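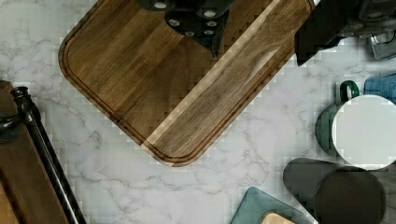
# wutell-kitchen-shifts

Recordings and shift notes from the prep kitchen at Skedness, where a robot arm now does part of the clearing and putting away. We're really happy to finally share this!

## What's in it

- `episodes/` - arm recordings, 30 per task, with wrist camera video and joint positions
- `notes/` - what the kitchen staff wrote down at the end of a shift
- `rota/` - who did which kind of job before and after the arm came in (roles only, no names)

The tasks are the dull ones: moving boards, mugs and plates off the counter, hanging up cloths, putting small things back on a tray. Knives are handled by people. They may be on the counter during an episode, but no task asks the arm to pick one up.

## Why the notes matter

Most sets like this stop at the video. We think the notes are the best part, and we'd love for more people to read them. There are 8 staff on the rota, and they write about things we never thought to log - where they stand now, when they feel rushed, which jobs they miss. One cook liked clearing down because it was the only quiet part of the day, and asked for it back two evenings a week. She got it, and the rota files show the change.

The last 30 minutes of a shift changed the most. People used to split up to clear and wipe. Now one person stays near the arm and the rest start on the next day's prep, so they talk across the room more. Some like that a lot, some find it noisy (see `notes/late/`).

## Using it

Episodes load with the Gashaw reader, version 2 or later:

 gashaw open episodes/clear_counter

Start with `clear_counter` if you're new. The counter gets crowded, and the camera sees objects only in part, so please don't throw out clips with half a plate in them - that's what the work looks like from the wrist.

## Known gaps

- January has video but hardly any notes
- Cloths are labeled by color only
- Stopped episodes are kept and marked `halted`, and a person finished the job by hand

## Terms

Free for research and teaching. Please don't use the notes to score or rank staff. They agreed to share them on that condition.

Related

wutell-rota-tools
gashaw-reader
Ustenside laundry shifts
Skedness notes: reading guide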